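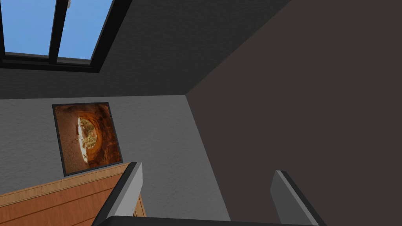

**Lindside opens a civics reading room in September**

SKETVILLE — The Lindside Institute is opening a public reading room on the study of government, and we can't wait to see people in it! Visitors will find 116 titles on voting, parties and constitutions, plus a free evening talk every month at 7 p.m.

"People love arguing about how power works," said director Parviz Rostami. "Come and argue with us."

The first talk covers small-town councils. It has 30 seats.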